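Kosine evaluation kit: interim report for the October review

1. Position at end of period

The Kosine two-arm kit has been installed at the Plamelness workshop and is running on the supplier's standard software, release 6. All spending remains inside the agreed equipment line. Commissioning took 5 working days against 2 planned. The overrun was caused by a calibration fault on the left wrist, cleared by Kosine support over a remote session.

2. Grip trials

Board wiping was chosen as the first contact task. The tool is a yellow foam block, held upright between the two fingers of the right gripper. Closing force is set in software and has been kept low, as foam deforms under load and the tool offset shifts with it.
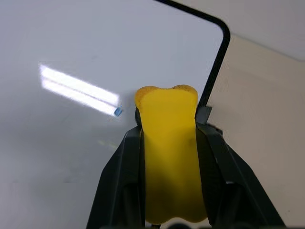
Figure 1. Foam block held in the gripper, wrist camera view.

The wrist camera gives a usable view of the tool and both fingers. Glare from the overhead lighting on glossy surfaces remains a nuisance — the supplied exposure setting does not deal with it, and we have asked Kosine for manual control.

3. Approach and positioning

The whiteboard lies flat on the table within reach of both arms. In the present routine the right arm carries the block over the board while the left arm stays clear with its gripper open. Cable routing at the wrists needs attention. The cables hang in wide loops over the table, and the kit is supplied without clips.
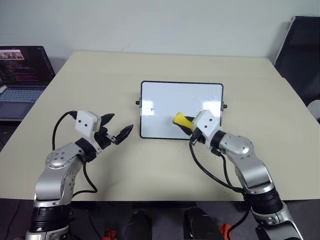
4. Contact and wiping

Contact is made from above with the gripper angled down. The controller has no force sensing at the wrist, so pressure on the board depends on the height value entered and on how the block is seated. Unard offers an add-on sensor for 900 pounds per arm. We do not propose to buy it in this phase, but the price is noted for the final comparison with the Kozan kit.

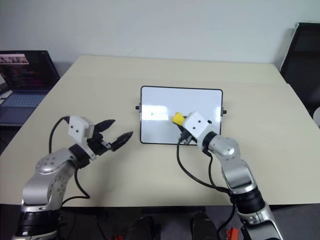 5. Next period

Repeat the wiping routine with the lights above the table switched off. Fit cable guides to both arms. Begin tasks that use the left arm — holding the board steady is the first candidate. Loan terms for the Kozan kit are still awaited, and the comparison cannot be scheduled until they arrive.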